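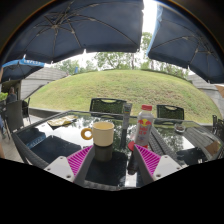 Fig. 4. La mesa de cristal ya en uso, con la taza amarilla y la botella de tapón rojo.

Buscar en el manual… Buscar

4. La mesa de exterior: montaje, nivelado y uso de cada día

Si vienes del capítulo anterior, ya tienes las sombrillas abiertas y sabes dónde cae la sombra por la tarde. Ahora toca la mesa, que en la terraza de Hamcombe es la pieza que más trabaja: ahí se desayuna, se merienda, se dejan las llaves y se queda todo lo que uno trae en las manos. Yo llevo ya unas cuantas temporadas montándola y desmontándola (la primera vez con Sérgio Moreira leyéndome las instrucciones en voz alta y saltándose una página entera, así que imagínate), y lo que sigue es mi manera de hacerlo. El modelo es la Cika, de la casa Custier, con tablero de cristal y marco oscuro de borde trenzado. Si la tuya es la Nouri, casi todo te vale, pero mira la nota del paso 6.

4.1 Antes de empezar

Necesitas dos personas. Lo pongo lo primero porque siempre hay quien lo intenta a solas: el cristal pesa 35 kg y es resbaladizo, y la segunda persona hace falta de verdad en los pasos 5 y 6. Para el resto te apañas tú.

Ten a mano:

– la llave que viene en la bolsita de tornillos
– un nivel pequeño (el del móvil sirve, aunque yo me fío más del de burbuja)
– una manta vieja o dos toallas grandes
– guantes con algo de agarre
– las ventosas transparentes, que van sueltas en la caja y son fáciles de tirar con el cartón

PRECAUCIÓN: no apoyes nunca el cristal de canto sobre piedra o baldosa, ni un momentito. Los cantos son lo más delicado de todo el tablero. Para eso está la manta.

4.2 Montaje

1. Extiende la manta en el suelo y coloca encima el marco boca abajo. El trenzado aguanta bien, pero se engancha con cualquier piedrecita, así que sacude antes la manta. Te parecerá una tontería hasta que veas el primer hilo suelto.

2. Presenta las patas en las esquinas y mete los tornillos a mano, sin apretar. Solo dos o tres vueltas, lo justo para que no se caigan.

3. Dale la vuelta al marco entre los dos, o tú solo si tienes brazos largos, y ponlo de pie donde vaya a quedarse. Mejor ahora que después, te lo aseguro. Con el cristal puesto la mesa no se arrastra: se levanta, y ya no apetece.

4. Comprueba el nivel en los dos sentidos y corrige con los tacos de las patas. Cuando la burbuja esté en su sitio, aprieta los tornillos en cruz, primero uno y luego el de la esquina contraria. La altura final, con los tacos recogidos del todo, es de 78 cm.

5. Pega las ventosas en el marco, con la parte ancha hacia arriba. Pásales un trapo húmedo para que agarren. Luego, con guantes los dos, levantad el cristal de la manta en horizontal.

6. Bajad primero un lado largo y después el otro, despacio, y avisando en voz alta. Los dedos van siempre por debajo hasta el último momento y salen por los huecos de las esquinas. Si el cristal baila, no lo empujéis: se levanta y se vuelve a bajar.

NOTA: en la Nouri el tablero entra por un carril lateral, no desde arriba. Priya Bellamy, que tiene una en su casa, me dice que un poco de jabón en el carril hace maravillas.

7. Pasa la mano por todo el borde, por donde el cristal se encuentra con el trenzado. Tiene que notarse parejo. Si en algún punto sobresale, hay una ventosa mal puesta debajo, casi seguro.

4.3 Dónde ponerla respecto a las sombrillas

Esto lo decide cada uno, pero te cuento lo que he aprendido. El cristal brilla muchísimo y se comporta como un espejo: verás el cielo, los árboles y las propias sombrillas reflejados en él. A mí me encanta, la verdad – hay mañanas en que me quedo mirando las ramas dentro de la mesa y se me enfría el café. Pero si te sientas a leer de cara al sol, el reflejo te da de lleno. Gira la mesa un poco, prueba a sentarte en cada lado y quédate con la posición en la que no guiñes los ojos.

PRECAUCIÓN: no metas el mástil de una sombrilla entre el marco y una silla para «sujetarlo». Con una racha de viento, el mástil hace palanca contra el cristal. Cada sombrilla, con su base.

4.4 Qué se puede poner encima

Casi todo, con un poco de cabeza. Tazas, vasos, botellas, la bolsa del pan, lo que quieras. Las tazas de base lisa van estupendamente. La amarilla de asa redonda color mostaza de la Fig. 4 es mi preferida para fuera, por el asa: se agarra bien hasta con las manos medio dormidas.

Algunas costumbres que recomiendo:

– Posa las cosas, no las deslices. Un granito de arena debajo de una taza raya el cristal, y en un tablero oscuro y brillante esa raya la vas a ver todos los días.
– Las botellas altas, hacia el centro. En el borde las tira cualquier codo, y no digamos una servilleta que sale volando.
– Los papeles, envoltorios y paquetes abiertos, con algo encima que pese. Pejman Mazandarani perdió así un sobre entero de semillas de albahaca, que luego salió donde quiso. En agosto teníamos albahaca entre las baldosas.
– Las ollas y sartenes recién sacadas del fuego, siempre sobre salvamanteles. Una taza de té no le hace nada al cristal; una cazuela ardiendo en una mañana fresca es otra historia.

PRECAUCIÓN: no te sientes en la mesa ni te subas a ella para abrir una sombrilla. Ya sé que estás pensando que tú no lo harías. Yo también lo pensaba.

4.5 Limpieza

Para el cristal uso un litro de agua templada (1000 ml justos, que me gusta medirlo) con una cucharada de vinagre blanco. Lo hago así:

1. Quita todo de la mesa, también lo pequeño. Los tapones y las tapitas se te quedan debajo del trapo y arañan.

2. Retira el polvo con un paño seco y muy suave, sin apretar.

3. Pasa el paño mojado en la mezcla, bien escurrido, siempre en la misma dirección.

4. Seca enseguida con otro paño. Si lo dejas secar al sol te quedarán cercos, y en este cristal se ve hasta la huella de un gorrión.

5. Para el borde trenzado, cepillo blando y agua con una gota de jabón. Las migas se meten en los huecos con una facilidad asombrosa. Zdenka Vidmar usa una brocha de pintor sin estrenar y le queda mejor que a mí.

NOTA: nada de estropajos, ni siquiera los que dicen que no rayan. Tampoco limpiacristales con amoniaco, que reseca las ventosas.

¿Cuándo limpiar? Yo le doy un repaso por la mañana, hacia las nueve, con la mesa todavía en sombra. A pleno sol el agua se seca antes de que llegues al otro extremo y acabas haciéndolo dos veces.

4.6 Si algo no va bien

La mesa cojea. Casi siempre es un taco flojo. Quita las cosas de encima, busca la pata que no apoya y gira el taco hasta que toque suelo. Si sigue igual, vuelve al paso 4.

El cristal suena al apoyar una taza. Falta una ventosa o se ha despegado. Hay recambios en la bolsita; cuando se acaben, pídelos a Custier con la referencia de la etiqueta que va por debajo del marco. A mí me los tramitó Mehrangiz Hosseinzadeh sin ponerme ninguna pega.

Se ha soltado una tira del trenzado. No tires de ella ni la cortes. Vuelve a meter la punta con algo romo, como el mango de una cucharilla, y fíjala por dentro con una gota de cola para exteriores.

Hay una muesca en el canto del cristal. Deja de usar la mesa, aunque sea pequeñita, y pide un tablero nuevo. Con esto no se hacen apaños.

El guardado de invierno, con la funda y el orden para desmontarlo todo, está en el capítulo 5.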